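Plemitz Token Holders' Group - Minutes of the August Meeting

Present: 67 holders, in person or by proxy. Quorum was met. The session opened at 6:30 p.m.

1. Previous minutes
Approved with one correction. The staking balance under item four should read 2509 tokens.

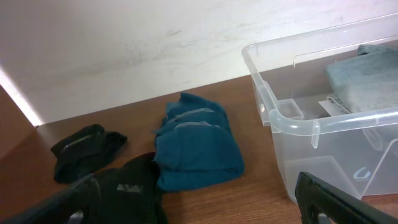
2. Custody of reserve tokens
The reserve wallet needs 2 signatures for any transfer. Members asked whether the recovery phrase could be kept on paper at the meeting place. The chair advised against it. A wood-grain tabletop against a scuffed, off-white wall is fine for paperwork, but a recovery phrase should stay in a locked store. Agreed that paper copies go to Sarum for safekeeping, in sealed envelopes.

3. Exchange listing
Jovdale has answered the listing inquiry. It requires a code audit and a statement of total supply before review. The audit quote from Lüthi was tabled and accepted. Work starts once the contract source is frozen.

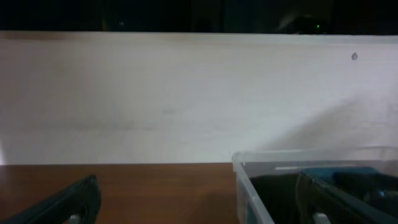
4. Fee schedule
The proposal to lower the transfer fee was discussed. Those in favor cited falling volume on small transfers. Those against noted that fees are the only income of the reserve. The vote was deferred to the next meeting, and the secretary will circulate both versions of the text.

5. Wallet software
The current release fails to show pending transfers after a restart. A fix is in testing. Holders should not resend a payment that seems to be missing - it may still be in the queue. 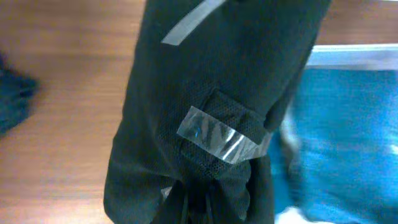
The same release also rounds small balances on the summary page. The ledger itself is correct. The rounding will be removed in the same fix.

6. Questions from holders
Written questions were taken in the order received. The reserve stood at 2884 tokens at the close of the ledger. 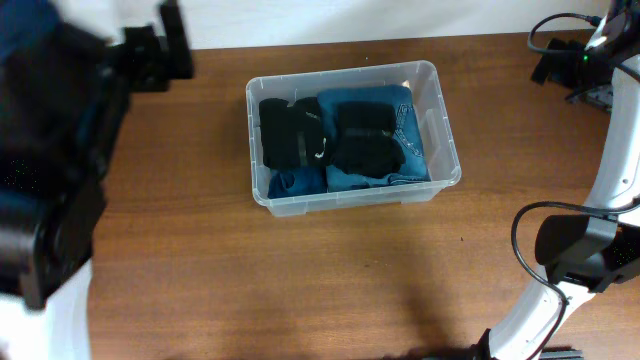
Will tokens held on Jovdale count toward voting?
Only tokens in a holder's own wallet count. Balances held on an exchange are left out of the tally.

The session closed at 8:10 p.m.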